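Sorting the block bin, finally

By Halima Kombo
June
Last updated 9:40 pm

Quick one tonight, dinner is in the oven and I have maybe twenty minutes.

So the blocks. If you've read this blog for a while you know about the blocks. We got them secondhand from Salim Urio when his kids outgrew them, then Duyên Chu gave us hers, then I bought more (why). Salim swore there were 1,000 in his lot. Duyên said 1,000 in hers too. I did a full count last month, on the floor, with a podcast on, and got 1,795 altogether. So somebody lost 205 or somebody was bragging. And that's before the ones I bought, which live in a seperate drawer and I am not counting those.

Anyway. The plan was to get everything out of the mixed bin, sort by shape first and color second. I tried color first last year and it was a disaster. You end up with a mountain of green and still can't find a long one. Shape first. Trust me on this.

Long bars go in the Ostum tubs, the shallow ones with the click lids. Short blocks in the deep tub. Anything chipped goes in a shoebox for Fermín Aravena, he glues things and likes doing it. 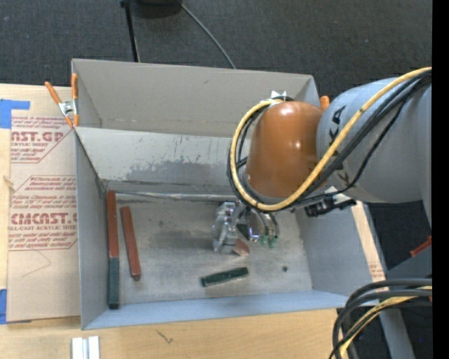 The bottom of the bin is always the slow part. Top layers you can scoop with two hands, done, next. Then you get down to the last few and they're lying any which way and you stop to look at each one, which is silly. Two long ones end to end against the side, reddish-brown and then dark green, another reddish-brown one leaning next to them, and a shorter green one off by itself near the front. A handful of pieces and I still wanted to stand there deciding. Long, long, long, short. Go.

And the gray on the bottom is scuffed to bits. Dark smudges in the middle, rubbed patches, a big smeary mark on the back wall as well. I'm going to try a damp cloth and a bit of dish soap and if that doesn't do it, fine, it's a bin. Abdul-Rahman Ametepe says baking soda paste. He says that for everything.

Tub count so far – one for long bars, completely full, one for shorts, and a half tub of odds and ends I have no name for. Arches? Wedges? The triangle ones that don't stack on anything. I put 900 through before lunch and the rest took all afternoon, I got slower and slower and then there was a phone call.

Labels next. I want the kind that peel off clean because I will change my mind. Had some from Zudevis that left glue everywhere, not doing that again. Might just use masking tape and a marker. Might draw the shapes on instead of writing, so the little ones can put things away themselves. Ha.

Still to do: wipe the bin, move the tubs to the low shelf, find out where the lid to the deep one went. It was on the stairs yesterday. It is not on the stairs now.

OK the timer's going. Will do the drawer another day, if anyone has a good trick for wedges tell me in teh comments.

14 shares
6 comments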